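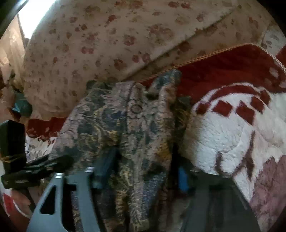 Selon Gifty Arthur, un budget d'équipement devrait toujours se lire à partir de la dernière ligne, celle des pièces que l'on remplace, et remonter ensuite vers le prix d'achat. Cette remarque, formulée lors de la revue intermédiaire de mai, a conduit le groupe à reprendre entièrement son plan d'acquisition. Le présent rapport en expose la version révisée.

Publié le 28 octobre 2024 | Par le groupe de projet Starska

Rechercher dans les rapports OK

1. Objet du plan

Le projet Starska porte sur la saisie d'articles textiles souples par une pince à deux doigts. Les couvertures épaisses, les tissus d'ameublement et les étoffes bordées d'un cordon constituent la catégorie retenue pour la première année. Le plan d'équipement doit permettre à l'équipe de disposer de deux pinces manuelles instrumentées, d'un poste de calcul et d'un stock de pièces d'usure suffisant pour couvrir l'ensemble des séances prévues.

L'achat d'un bras robotisé n'entre pas dans le périmètre de ce document. Il fera l'objet d'une demande distincte, soumise au département après validation des premiers résultats.

2. Offres examinées

Deux fournisseurs ont répondu à la consultation. L'offre de Gerlach, d'un montant de 2 889 euros, comprend deux pinces complètes, les supports de fixation, le câblage et une garantie de deux ans. L'offre d'Erbridge s'élève à 1 699 euros pour deux pinces livrées en pièces détachées. Elle suppose un assemblage par les étudiants et ne prévoit aucun support de fixation.

L'écart de 1 190 euros a paru, dans un premier temps, justifier le choix d'Erbridge. L'examen des postes annexes a modifié cette appréciation sans l'inverser. Les supports devront être imprimés à l'atelier de Grundham, dont le devis s'établit à 331 euros, matière et heures de machine comprises. Le coût de la solution Erbridge est ainsi porté à 2 030 euros, hors pièces d'usure.

3. Pièces d'usure

Les doigts et leurs garnitures intérieures sont considérés comme des consommables. Le contact répété avec des tissus pelucheux encrasse les surfaces de préhension, et les fixations demandent un contrôle à chaque début de séance. Un jeu de garnitures est facturé 57 euros par Erbridge. Le groupe propose d'en commander six, soit 342 euros. Les jeux de Gerlach sont vendus par lots, à un tarif qui n'avait pas été communiqué à la clôture du rapport.

Avec ces garnitures, la dépense prévisionnelle de la solution Erbridge atteint 2 372 euros. Elle demeure inférieure de 517 euros au seul prix d'achat de la solution Gerlach.

4. Textiles d'essai

Aucun crédit n'est demandé pour les textiles. Les articles seront prêtés par les membres du groupe et restitués à la fin du semestre. Il conviendra de tenir un registre des prêts indiquant l'état de chaque pièce à l'entrée et à la sortie. La question de l'assurance des articles de valeur reste ouverte.

5. Calendrier et recommandation

Le délai de livraison annoncé par Erbridge est de cinq semaines, auxquelles s'ajoute une semaine d'assemblage. Gerlach livre en trois semaines. Le groupe estime que ce décalage est acceptable, la rédaction du protocole d'essai pouvant être menée pendant l'attente.

Il est recommandé de retenir l'offre d'Erbridge, de confier les supports à Grundham et de passer la commande des garnitures en même temps que celle des pinces, afin de ne régler qu'une fois les frais de port. Ces derniers ne figurent pas dans les montants ci-dessus et seront précisés sur le bon de commande définitif.

4 partages | 2 commentaires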